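Filed under: Rentals > Move-in and Annual Checks

Kitchen and Bath Safety Checklist, Didlow Units (with comments)

Jan 23, 2021
By Hnat Kobzar

We use cookies to remember your settings. By staying on this site you accept them. OK | Settings

This is the list we go through at each yearly visit to the Didlow units. Comments under an item come from the last round. Tenants can read it ahead of time and fix the easy things.

ELECTRICAL

[x] Outlets near sinks trip and reset with the test button
Comment: Unit 4 bathroom would not reset. Replaced the same day. Test again in April.

[x] Cover plates on, no cracks
Comment: Two missing screws in the hallway of Unit 2.

[ ] Range hood light and fan work
Comment: Fan in Unit 7 hums and does not turn. Part ordered from Semeniuk. Tenant has been told to open the window when cooking.

[x] No extension cords used as permanent wiring
Comment: One found behind a refrigerator in Unit 6. Removed. The refrigerator cord reaches the wall outlet if the unit is turned a little.

[x] Breaker panel labeled, nothing stored in front
Comment: Labels in Unit 1 were faded and have been rewritten.

WATER

[x] Shutoff valves under sinks turn by hand
Comment: Stiff in Units 3 and 5. Worked back and forth a few times and left open. If a valve weeps after this, call us and put a bowl under it. Do not tighten it with pliers.

[x] No drips at traps or supply lines
Comment: Run the tap for a full minute before looking. A slow drip at the trap nut will not show right away.

[ ] Hot water at kitchen tap no higher than 120 degrees
Comment: Unit 8 read 133. Heater turned down, needs a second reading.

[x] Caulk sound at tub and counter edges
Comment: Recaulked behind the sink in Unit 3. Stay off it with wet sponges for a day.

Counters should be mostly clear on the day of the visit so we can get at the back edge and the outlets. Dishes can stay out. We only need heavy appliances pulled forward. 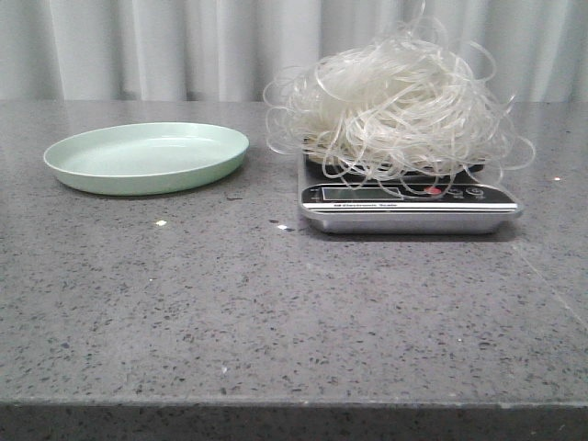 Curtains and towels are the other thing to look at before we come. Anything that hangs has to be well away from burners and toasters, and it should not be able to blow over them when a window is open. A tension rod that slips counts as a fail.

FIRE AND GAS

[x] Smoke alarm sounds, date on back under ten years
Comment: Unit 5 alarm was past its date. New one installed.

[x] Extinguisher gauge in the green, bracket tight
Comment: Hrefna Hafþórsson checked these separately and initialed the tags. The one in the laundry room had slipped off its bracket and was standing on the floor.

[x] Anti-tip bracket on range
Comment: Pull the range gently at the top rear. It should stop within an inch or so.

[ ] Carbon monoxide alarm within 15 feet of bedrooms
Comment: Unit 2 has it in the kitchen. To be moved.

FLOORS AND EXITS

[x] Mats have non-slip backing
[x] Doors open fully, nothing stored behind them
Comment: Bikes in the Unit 6 entry. Tenant moved them to the shed.

[x] Stair rail solid
Comment: Bottom bracket tightened.

Open items: hood fan Unit 7, hot water Unit 8, alarm location Unit 2. Report new problems to the Grovance office, extension 163, and give your unit number first.

Sign up for our newsletter and get maintenance reminders by email. Unsubscribe at any time.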